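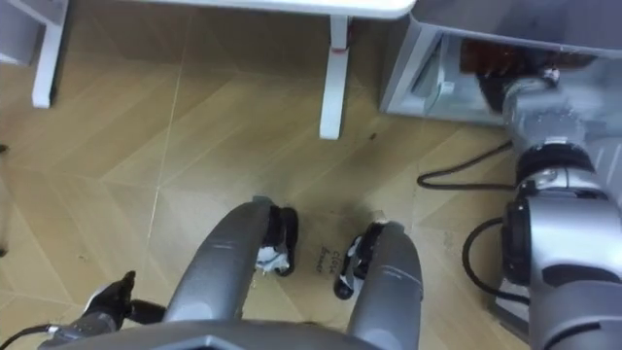 A floor plan for a shared work area starts with reach. Before any task is handed over to a robot at the office, draw the space that each arm can enter at full extension and treat every point inside that line as occupied, including the points the arm never visits in normal running. Cables count as part of the machine. The two black cables lying in loops on the tiles beside the large grey arm take up floor that a person would otherwise walk on, and table legs standing close by narrow the way past still more. Measure the walkway from the outer edge of the cable loop, with the arm at rest, and write the result on the plan.

The steps below come from the changeover at Jusora, where two office support jobs, floor pickup and pantry restocking, were moved to a mobile robot in September. They apply to small workplaces that have no separate robot cell and do not intend to build one.

Step 1. List the tasks as they are done now.
Ask the people who do the work, and write down what they do in the order they do it. At Jusora the written procedure for the pantry had 20 lines. Inès Carré, who had done the job for years, added the ones that were missing: checking dates, wiping the shelf, turning labels outward. Missing lines are the usual cause of a bad handover.

Step 2. Split each task.
Mark every line R (robot), P (person) or S (shared). A line is R only if it can fail without anyone having to drop other work to correct it. Anything involving judgment about food, paper records or personal items stays P. Shared lines need a stated handoff point - a shelf, a tray or a marked patch of floor.

Step 3. Fix the layout.
Set furniture in its final position before recording any motions. A desk moved by the width of a hand is enough to spoil a stored approach. Mark leg positions with tape and photograph them. Keep appliance doors clear through the full swing, and note which side the hinge is on.
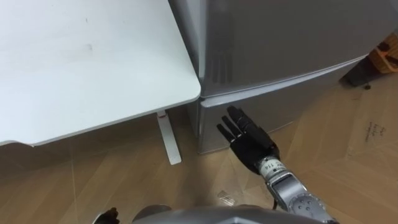
Door tasks should be tested in stages: approach, contact, pull, release. Run each stage alone at reduced speed with one person at the stop button and no one else inside the reach line. Do not go on to the next stage until the current one has been signed for in the log.

Step 4. Log every intervention.
An intervention is any occasion on which a person stops, moves or corrects the robot. Record the time, the task line and the cause. Jusora logged 473 runs in the trial period and 102 interventions. Cường Tạ sorted the causes and found that most belonged to shared lines where the handoff point had been left vague.

Step 5. Rewrite the job descriptions.
Do this before the trial ends. Supervising the robot is work and takes time from the day, so it must appear in the schedule under a name. Haris Mengal now has 2 hours per shift set aside for it, and his stockroom duties were cut to match. Staff should also know who may switch the robot off. At Jusora the answer is anyone, with no form to fill in afterward beyond the log entry.

Step 6. Review after one month.
Go through the R, P and S marks with the same people who made the list. Move lines back to P where the log supports it. Two pantry lines went back at the first review, and date checking was never moved at all.

Keep the old procedure on file. It will be needed when the robot is out for service.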